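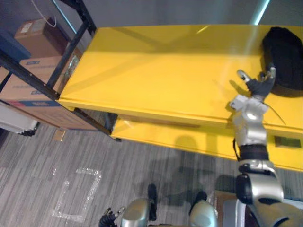 Kinga Jakab's objection was that nobody puts a bag on the floor if there is a shelf going, and that a study of where people leave bags should have started from there. Fair point. We had started from the hooks, and this section is rewritten to take her comment in.

4.2 Open shelving and soft items

Figure 3. Yellow shelving unit from above, upper and lower shelf, with a black soft item on the top surface.

Soft items are the awkward group. Bags, pouches, hats, rolled scarves, anything without a flat base or a fixed shape. In the Jolville log they make up a good share of the 1,202 entries and a much bigger share of the arguments over coding. A box on a shelf is on a shelf. A bag slumps, and the straps hang over, and then one coder writes "shelf" and the other writes "edge". We settled on a single rule: where most of the item rests is where it is. Straps ignored.

The shelving in Figure 3 has a smooth, shiny yellow top and a lower shelf set a little forward of it. Two things follow for our purposes. First, the top is the easy surface. People come in with their hands full and put down whatever is in them at the first clear height, and the top gets used before the lower shelf at both sites, Jolville and Drallstead. Second, the stepped layout means an item on the lower shelf can still be seen by someone standing, at least towards the front. Further back it goes into the shade of the overhang and gets forgotten. Most of the lost property at Drallstead came from there. (Table 5 has the split by shelf, hats counted seperately.)

Colour. We did not set out to test it. Dark bags on a bright shelf were spotted sooner by their owners than dark bags on the older grey units, going by the interview notes, but the grey units were also further from the door, so we can't pull the two apart. Left as a remark.

Position along the shelf matters more than we expected. Items drift to the ends. In the morning the middle is clear and the ends are taken, by four in the afternoon the middle has filled and things are being pushed along to make room. Hicham Ramadan's reading is that an end is simply easier to remember: "left end, top" is a full address, "somewhere in the middle" is not. The Vörös interviews back this up, people gave the end by name and waved a hand for the rest.

Tidying. At closing time whatever is left gets moved, and this is where the log is weakest. Staff at Jolville cleared the top first and put soft items in the lost property box, staff at Drallstead slid them down to the lower shelf overnight. So the same bag could be coded as moved at one site and collected at the other. We dropped entries made after closing from the comparision in 4.3 but kept them in the totals here.

Labels were tried in May, using the Flarnton card set. Bags went over the labels within the week. Not pursued.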